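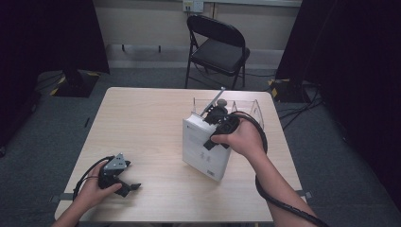
4 min read

What went wrong with our gripper trigger, and how we caught it

By Jaqueline Zamudio, with Faustino Espinoza
Robotics group project, Medrano lab

Our project was meant to be about boxes. We wanted to teach a robot arm to take a box and stand it in a clear acrylic holder, and we wanted to do it with hand-held grippers, one in each hand, so that a person could show the job at a normal human pace. We did get there in the end (hooray!), but the bit of the project we learnt most from was a fault that spoiled a good chunk of our recordings in June, so that is what most of this report is about.

The set-up

We called the rig Clustelus. Each gripper has a trigger, and inside the handle there is a small sensor that reads how far the trigger is pulled. The reading goes down the cable to a logging box as a number between zero and 3,000, where zero is fully open. Our software, Pultwood, lines those numbers up with the camera pictures so that the robot can learn when to close and when to let go. The right gripper has the coiled cable and does most of the holding, while the left one steadies the box or stays out of the way.

We planned four rounds of recording and had finished three before we noticed anything. That still makes me wince a bit!

The fault

We first saw it on the real arm. It would reach for the box beautifully, line up with the top corner, close, and then open again halfway through the lift. The box dropped onto the table. We tried it again and it did the same thing, at a slightly different height. Faustino had his hand near the stop button the whole time, luckily, and after the second drop we made it a rule that one of us always would. The boxes were light and only one got a dented corner, but if it had been something heavy, or if somebody had been leaning in to straighten the holder, it would have been a different story.

Our first guess was the training. We spent two long evenings changing settings and got nothing for it apart from a better knowledge of the vending machine. Our second guess was the arm's own gripper, so we closed it on a block of foam and left it for the whole of lunch. It held perfectly.

Then Faustino had the idea of plotting the raw trigger numbers from the recordings, which we really should have done on the first day. The left gripper gave lovely smooth curves. The right one was smooth too, except that in some recordings it fell straight to zero for a moment and jumped back up. The person's hand had been closed all the way through, and you could check that against the pictures. The robot had simply learnt what we told it: grip, lift, let go, grip.

Finding the cause

The drops only came when the right arm was stretched across the table. We held the trigger closed with a rubber band, watched the live number, and bent the cable a little at a time. Near the plug, where it goes into the handle, a gentle sideways tug was enough to send the reading to zero. We opened it up and one solder joint had cracked. It made contact when the cable was slack and lost it when the cable was pulled.

The worse fault was ours, though. Pultwood treated a missing reading as a zero, and zero means open. A broken wire looked exactly like a person letting go!

What we changed

We resoldered the joint and added a clamp inside the handle so the cable can't pull on it. Pultwood now writes a missing reading as missing, beeps, and stops the recording. On the arm side, a gap in the gripper signal makes the arm hold its last grip and stop moving.

We went back through the old recordings and threw out about a third of them. It hurt, but the retrained arm stopped dropping things in the lift. It still sometimes puts the box in the holder crooked, and we'd love to work on that next.

If we have time before the Draltevetti open day, we also want to add a quick check at the start of every session: squeeze both triggers, wiggle both cables, look at the plot. Faustino has already written most of it.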